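Trekport Evening Program
Drawing and Painting from Objects
Handout 3: The Ground - Looking at a Plain Surface
Instructor: Thulani Pretorius
Room 561, Makhubela Building
Revised August 9, 2026

Read before class. Bring this with your sketchbook, two pencils (HB and 4B), a kneaded eraser, and one sheet of gray or off-white paper large enough to lie flat in front of you.

Where we are

In the first two classes we drew boxes, cups, and folded cloth. Most of the drawings had a well-observed object sitting on nothing. The outline of the cup was careful, the handle was in the right place, and the table was left as bare paper or filled in at the end with even strokes. This week we work on the table.

I use the word "ground" in this handout for whatever surface the object stands on or in front of. It can be a tabletop, a board, a sheet of paper, or a wall. Painters also use the word for the prepared layer on a canvas. When I mean that, I will say "painting ground."

Local color and seen color

Local color is the color you would name if someone asked you. The table is gray. The wall is white. Seen color is what reaches your eye from one particular spot at one particular time, and it varies from spot to spot even when the local color is the same all over.

On a strongly colored or patterned ground, the variation is easy to miss since the pattern takes your attention. On a plain pale ground the variation is all there is. The steps between one area and the next are very small. They have no edges, so you can't find them by looking for lines.

Three things change as you move your eye over a matte surface.

Value: how light or dark it is. Usually one part of the ground is lightest, and the rest falls away from it slowly. The corners are often darker than the middle, but check each time.

Temperature: whether the gray leans blue or leans brown. Two grays can have the same value and a different temperature. Beginners tend to see temperature late. If you can't see it, hold a piece of plain white paper next to the ground and compare.

Neighbors: what happens to the gray next to something dark. A pale area between two dark shapes can look lighter than it is by contrast. It can also be darker in fact if those shapes are keeping light off it. Your eye mixes these two effects together. Separating them takes a viewer card, described in Exercise 2.

Matte and glossy grounds

A matte surface spreads light in many directions. You get soft changes and few reflections. A glossy surface gives you a partial mirror, so the ground carries pieces of the window, the lamp, and the object itself. We will do glossy grounds in February. For now use matte.

If your table at home is varnished, cover it with paper. Tape the corners underneath so the paper lies flat. Even a slight curl at one corner makes its own shadow, and you will end up drawing the curl.

What to look at in the two views

Spend a few minutes on each before you draw anything. Both have a pale gray ground with dark shapes coming in from the sides or the bottom. Ignore the dark shapes at first. Let your eye rest on the gray between and above them and ask where it is lightest. In the first view, look also toward the corners. In the second, compare the upper part with the lower middle, down between the two dark shapes.
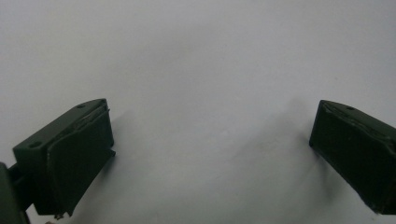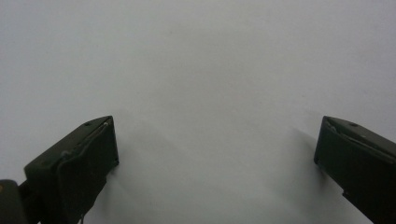 Fig. 1 (first) and Fig. 2 (second). Pale gray ground with dark green shapes.

Notes on the figures

Fig. 1. The light area is toward the upper center, and the gray has a slightly cool cast. The falling off toward the corners is faint. If you draw it so that a person across the room notices the corners first, you have gone too far. Most of you will need to lay the tone in and then lift half of it off again.

Fig. 2. More of the ground is open. The upper part is a little brighter and cooler, and the gray in the lower middle is a touch heavier. Students often reverse this and make the lower middle the lightest part, because the dark on both sides pushes it forward. Try it with your viewer card and see if you agree with me.

In both figures the dark shapes are dark green. It is tempting to go straight to black. Keep your darkest mark in reserve. The two small round holes on the top face of the left-hand shape in Fig. 1 are darker than the face around them, and if the face is already black you have nowhere left to go. The same goes for the single small hole near the upper corner of the left-hand shape in Fig. 2.

Look at the edges as well. In Fig. 2 a thin pale line runs diagonally where the top face of the left-hand shape meets the front plate. You do not need to draw a white line there. Leave a narrow strip of lighter tone and darken what is on both sides of it.

Exercise 1: Value strip (15 minutes)

Rule a strip 12 cm long and 2 cm high. Divide it into six equal boxes. Leave the first box as paper. Fill the last box with the darkest tone you would use for a pale gray ground in ordinary room light. Fill in the four boxes between so the steps look even.

The last box should still be light. If it looks like the shadow side of a cup, start over. The whole strip belongs in the top quarter of the full value scale, and learning to work inside that quarter is the purpose of the exercise.

Write the pencil you used under each box. HB is enough for all of them if you keep the pressure down. A 4B will give you grain before it gives you tone.

Exercise 2: Viewer card (20 minutes)

Cut two small square holes in a piece of gray card, a hand's width apart. Hold the card at arm's length so that you see a different part of the ground through each hole. Close one eye.

With everything else covered, you are comparing two patches of gray and nothing more. Decide which is lighter. Then decide which is cooler. Move the card and do it again. Make a small rectangle in your sketchbook to stand for the ground, and mark L, M, or D (light, middle, dark) at each place you tested. Six to eight marks will do.

Use the card on Fig. 1 and Fig. 2 first. Print them or put them up on a screen, but don't use a screen for one and a print for the other. The brightness will differ, and you won't be able to compare them.

Exercise 3: Ground only (40 minutes, in class)

Each student will have a place at one of the long tables, which are 76 cm high. Sit, don't stand. The angle at which you look across a surface changes what you see on it, and I would like all of us to start from a similar angle.

Lay your sheet flat. Put nothing on it. Draw a rectangle in your sketchbook in the same proportions as the part of the sheet you can see, and fill it with tone. No outlines inside the rectangle. Work with the side of the pencil lead and turn the sketchbook a little with every layer so the strokes cross.

Stop every ten minutes, put the sketchbook upright on the ledge, and walk back to the door. From there you will see bands and patches you could not see from your chair. Fix the worst one and leave the others alone.

Exercise 4: Ground plus two dark shapes (at home)

Choose two dark objects of similar size with flat sides. Two blocks, two small books, or two staplers will do. Place them facing each other with a gap between, close to the near edge of the sheet. Draw the gap first. Then draw the rest of the ground. Draw the objects last, and simply. One tone for the top face and one for the side is enough.

Watch the contour of the gap. It is a shape like any other, with corners and slanting sides. When the gap is right, the inner edges of both objects are already drawn and you only have to fill in behind them.

Materials

Paper: the Drilitz gray pad is what we have in the supply cabinet. Any uncoated paper with a light tooth is fine. Avoid anything sold as "bright white," which tends to look blue under the ceiling lights in 561.

Pencils: HB and 4B only. Leave the 6B at home this week.

Eraser: kneaded. Press and lift. Rubbing polishes the paper, and the next layer of graphite will not take in that spot.

Fixative: not in the classroom, please. The sink area at the end of the hall has an outside window.

Common problems

The ground looks dirty. There is usually too much contrast in it. Lift tone from the darkest area first and look again before touching anything else.

The ground looks like a wall. If you meant it to be a table, check that your objects have contact shadows where they meet it. An object with no contact shadow floats.

I can't see any difference across the sheet. Turn off one of the lamps, or move the sheet closer to the window. Squint. If you still can't see a difference, compare opposite corners with the viewer card. Do this before you decide the tone is even.

My tone is streaky. Your pencil is too sharp, or you are drawing all the strokes in one direction.

To hand in next class

The value strip, the viewer card map for both figures, and the drawing from Exercise 4. Write your name and the pencil grades on the back of each sheet. If you would like written comments, add a short note on what gave you trouble. The project paper due at the end of term is 600 words, and several people have built theirs out of notes like this.

Reading: Gernov packet, the section on tone. Skip the part on colored grounds for now.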